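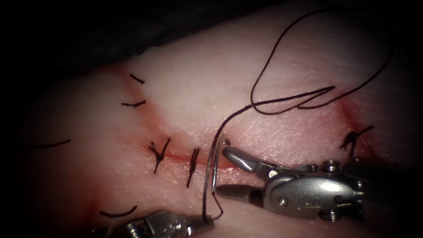 Chapter 7
Closing a Straight Cut

I learned to sew skin the way I learned to hem pants: badly, and with somebody looking over my shoulder. In my case it was Bohumila Holub, who ran the evening suturing bench and had me redo my first row of stitches 17 times before she let me go home. I still have that pad in a drawer, and it's awful!

So we're going to take this slowly. By now you've read about wound edges and how they heal, and you've tied plenty of knots on string (I hope - if you skipped the exercises in Chapter 2, go back and do them). In this chapter you finally get a curved needle, a length of thread and a practice pad with a cut in it, and you close that cut from one end to the other.

Most of what follows is about the needle. Where do you hold it? How does it go in? When do you let go with one instrument and take it with the other? I spent years pulling when I should have been turning my wrist, and my stitches puckered like a cheap curtain. Aníbal Marulanda, who shared my bench, got it on his second evening, which I've almost forgiven.

We'll start with single stitches, each with its own knot, and stay with them for 2 full sections before trying a running stitch. Keep your old pads, too. You'll want them when we get to spacing.

7.1 Holding the needle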